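How to write to your councillor about a policy you think is unfair

When Flamden council brought in its new rules on housing support for newly arrived families, I must have started my letter five times before I sent one – and the one I sent was far too long. I've written a good many since, and helped neighbours over in Bronbridge with theirs, so I hope this saves you an evening or two.

Start by finding the actual policy. Newspaper reports are handy, but you want the paper the council voted on, which is usually on its website under meetings. Ours ran to 31 pages, and the part that mattered was tucked away on page 18. Copy out the exact sentence you object to and note the paragraph number.

Next, say who you are and where you live. One line will do! Councillors get letters from all over, and they look first for the ones from their own ward.

Then make one point, and only one. If you have three complaints, write three letters, a week or so apart. Tell them what the rule does to a real household, with that family's permission, and leave out the insults, however tempting they are (and I have been very tempted).
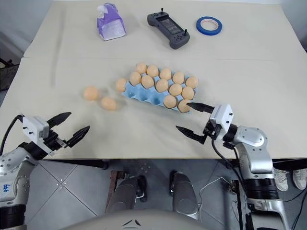 Finish with a question that needs a proper answer, such as "Will you vote to review this in March?" Give your postal address as well as your email, keep a copy, and if you've heard nothing after 28 days, write again and attach the first letter.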